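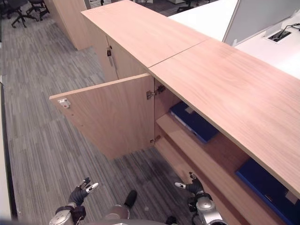 4.2 What counts as a kept promise

The Erkora assembly has tracked ministerial assurances since its standing orders were revised. When a minister tells the chamber that something will be done, the clerks write down the words, give the matter a reference, and send it to the department concerned. The department later reports back. If the report is accepted, the assurance is marked "fulfilled" and drops off the list. Most of the published work on the assembly takes that last mark at face value. We do not think it should.

The best known claim is the one made by the Zirer index, which scores assemblies from 0 to 100 on how well they hold ministers to their word. Erkora does very well on it. The score rests almost entirely on the share of assurances marked fulfilled, and the mark is given on the strength of what the department says about itself. Ó Gríofa defends this on practical grounds, arguing that no outside body could check every report and that departments would be foolish to mislead an assembly that can call them back. The first point is fair. The second assumes the assembly does call them back, and our reading of the minutes gives little support for that. In the sessions we covered, a department was asked to return only when an opposition member had raised the matter from the floor, and members did this mainly when the local press had got there first.

We therefore went back to the paper. Our starting point was the register of assurances as it stood on 12/18/18, from which we took 11 entries marked fulfilled, all of them concerning public order or the right to assemble near the assembly building. We chose this subject on purpose. Promises made to protesters tend to be made in a hurry, under pressure, and in front of cameras, and they are the kind most likely to be forgotten once the square is clear. A reader may object that this tilts the sample toward failure. It may well do so, and we make no claim about the register as a whole.

For each entry we asked for three things: the minister's words as recorded, the department's report, and any document showing that the promised step had been taken. We got the first two in every case. The third was another matter. 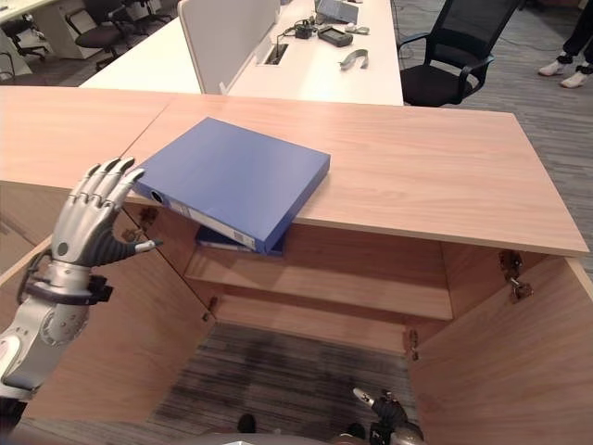
A reference in the register is a weak form of evidence. It shows that a promise was given a place in a system, and the index treats this as most of the way to its being carried out. The same mistake is easy to make with paper. A blue ring binder lying on top of a cabinet, with a white label on its spine and a small pattern like a barcode near the foot of it, looks like a matter that has been dealt with. The label tells a visitor that somebody meant the contents to be found again. It is silent on whether the contents answer the question that was asked, and a fair number of the files we were given did not. One held the minister's statement, a letter thanking the minister for the statement, and a reply to the letter.

Of the 11 entries, eight had nothing on file that a reasonable outsider would accept as proof. We do not say that the promises were broken. In two of these cases we think it likely that they were kept, since the changes in question (a new notice period for marches and a contact number for organizers) were in use when we visited. Our complaint is that the register could not tell the difference between those two and the rest.

The remaining three were better documented, though here too some care is needed. In one, the proof was a copy of police guidance that had been issued in February, before the minister made the promise. The department had promised the assembly something it already had. Under the index this counts as a success, and we suppose that in a narrow sense it was one.

4.3 The clerks' account

We put these findings to the staff who keep the register. Rostyslav Tymoshchuk, who had charge of it for most of the period studied, did not dispute them. His view was that we had mistaken the purpose of the thing. "It was set up so that members could find out what had been said," he told us. "Checking was never in the job." He also pointed out that a clerk who rejected a department's report would be making a political judgment, and that no clerk who wished to stay employed would make it twice.

We find this persuasive as a description of the office and less so as a defense of the word "fulfilled." If the mark means only that a reply has come in, it should say so. Tymoshchuk told us that "answered" had been proposed when the forms were last changed, and that the party whips on both sides had preferred the older term. We could find no record of that discussion, so we report it as his recollection.

Surnitus, the consultancy that built the online version of the register, offered a more hopeful reading. It told us that members now look up entries more often than they did on paper and that scrutiny has improved as a result. It was unable to say what members did after looking. Until someone can show that a lookup leads to a question, and a question to a changed answer, we would treat the traffic figures as a measure of interest — and perhaps only of the interest of members' researchers.

One further point bears on how the files are used. Under the assembly's rules, a supporting document must be shown to any member within 10 working days of a request. The rule says nothing about its condition, order, or completeness. Members' staff described being handed a whole file and left to work out which page was meant to settle the matter. A file handed over in this way can pass any test the present rules set.

Figure 3. Blue binder lying across the top of a light wooden cabinet.

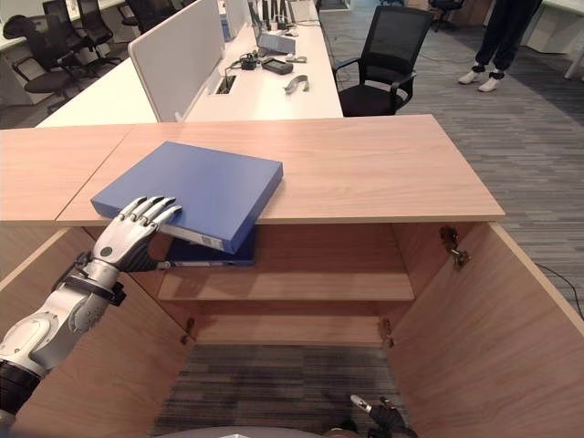
4.4 Limits of the sample

Eleven entries on one subject will not support a general claim, and we would be as wary of anyone who quoted our findings as a failure rate as we are of the index itself. There is also the question of lost paper. Some of the missing proof may exist in departmental offices that we had no right to enter, and two departments told us as much. Neither produced anything when asked a second time. We have recorded those entries as unproven and left them there.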